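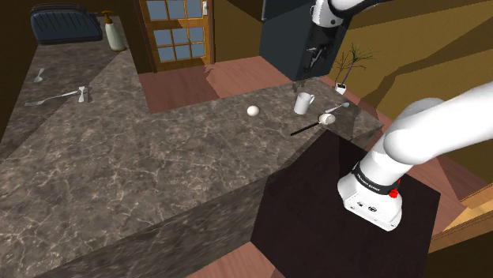 Escrow shortage, part 2 (the check is in the mail)

posted 2025-07-16, filed under house money

Quick one tonight, I have laundry going and an early start.

So a few of you wrote after the last post asking what happened with the escrow letter. Short version: I paid part of it, argued about part of it, and my monthly payment still went up. Long version below, get a coffee.

For anyone new. We bought the house with a fixed rate, and I had it in my head that fixed meant fixed. Same number every month until I'm old. The loan part is fixed, sure. Principal and interest, never moves. But the bank also collects for property tax and homeowners insurance every month, sits on it in an escrow account, and pays those bills when they come due. And those bills move all they want.

The letter came from Vasten, who service our loan. They didn't make the loan, they bought the servicing from the first bank when we'd barely unpacked. Four pages, tiny print, and on page three a box with "shortage" in it and the number $908.

I did what everybody does. Read it standing up, said a word, put it under the fruit bowl for a week and a half.

Then I sat down with it. A few things I wish I'd known, in no order.

Shortage and deficiency are different things. Shortage means the account is on track to dip under where they want it. Deficiency means it's already below zero, they've fronted your money. Mine was shortage only. The letter uses both words on the same page and one of them had a zero next to it, took me three reads to see that.

The cushion. They're allowed to hold up to two months of escrow payments as a buffer, under the federal rules, unless your state or your loan papers say less. So part of my $908 wasn't a bill I owed anyone, it was them topping the cushion back up to match the new higher bills. Annoying but allowed. I did check my loan papers hoping for something smaller. No luck.

You usually get a choice. Pay the shortage in one go or have it spread over the next twelve months. On my letter this was a tear-off coupon at the bottom with no explanation at all. If you don't send the coupon back they just spread it. No interest on the spread, at least not with mine, so there's no prize for paying early except a smaller monthly number. I know people who love the lump sum because it feels done. I get it.

BUT and this is the bit that got me. Paying the lump sum does not put your payment back where it was. I really thought it would. The shortage is last year's gap. The tax and insurance are still higher going forward, so the monthly goes up for that anyway. You're only getting rid of the catch-up slice on top.

OK so where did mine come from. I got out the old analysis and the new one and put them side by side. Do this. It's boring and takes maybe one episode of something.

Property tax: up a little. Expected, the county had reassessed, whole street grumbled.

Insurance: up a lot. Our renewal with Cantero came in at $3233 for the year. I'd seen the renewal packet back in November. I remember seeing it. I remember thinking "oh escrow handles that" and filing it. So that's on me. Escrow does handle it, in the sense that they pay whatever the bill says and then send you a letter.

So I called Cantero. Forty minutes, most of it hold music, same eight bars of piano. The person I got was nice and went through the whole declarations page with me. Two things came out of it.

One, the rebuild cost had been bumped automatically, some kind of inflation adjustment. Fair enough, lumber and labor are not what they were, and I'm not going to underinsure the house to save on a premium. Left that alone.

Two, we'd lost a discount. There was a credit on the old policy for the monitored alarm, $200 a year, and it had dropped off becuase they wanted a new certificate from the alarm company and never got one. They say they sent a letter. Maybe they did. Maybe it's under the fruit bowl.

Got the certificate from the alarm people the next morning, emailed it in, credit is back on. They refunded the credit for this term too, and here is a trap I nearly walked into. The refund check goes to YOU, not to escrow, depending on the company. Mine came to me. Tempting. But Vasten had already paid the full premium out of the escrow account, so if I keep the check the account stays short. I endorsed it over, mailed it with the loan number on it and a note saying "apply to escrow". Write that. Capucine Vasseur next door sent hers in with no note and they put it on principal, then it took her most of a summer and a lot of phone calls to get it moved. Principal is a nice place for money to go but it didn't fix her shortage.

After that you can ask for a new escrow analysis. They don't have to love it. I asked by phone, got told it only runs once a year, asked again in writing through the message thing on their website and got a yes. Same company. Go figure. Still waiting on the new statement, I'll post when it turns up.

Did I shop around? Yes, a bit. Got a quote from Endden that looked great until I saw the wind deductible, which was a percentage of the dwelling coverage and not a flat dollar amount. Do that math before you get excited. On our place it would have meant paying for basically any normal roof claim ourselves. Also got a quote through Venano, the comparison place, and then got calls from people I'd never heard of for days. Use a spare email and don't give them your real phone number if the form will let you skip it.

Staying with Cantero for now. Might look again before the next renewal, this time when the packet arrives and not eight months after.

If you do switch insurers in the middle of the year: tell the servicer yourself. Don't trust the two companies to talk to each other. Send the new declarations page, check that the mortgagee clause has the right name and loan number, and make sure the old policy isn't cancelled until the new one has started. A gap is bad news. The servicer can buy a policy on your behalf and bill you for it, and those cost a fortune and mostly protect the lender. My sister had one for a month and she's still mad.

Somebody asked in the comments last time if you can just drop escrow and pay the bills yourself. Sometimes. Depends on the loan type and how much equity you've got, and some lenders charge a fee for it. I thought about it. I'd need to be a person who puts money aside every month and doesn't touch it, and I know what I'm like around a paint sale. So no.

What I've done instead, very low tech:

- reminder on my phone for when the insurance renewal shows up, and one for the county tax notice
- a folder for both. An actual folder, blue
- a small extra amount into savings each month so the next letter doesn't hurt as much

And I read the whole declarations page now, discounts included. Last year's next to this year's. Takes ten minutes, if I'd done it in the fall I'd have caught the alarm thing before any of this.

Usual warning, I'm a person with a house and a blog, not a lender or an agent. Your state might do it differently and your papers win over anything I say.

Dryer just buzzed. Next post is probabaly the gutters, unless the new statement gets here first. If your servicer gave you a straight answer on a mid-year analysis leave me a comment, I'd like to know which ones do it without a fight.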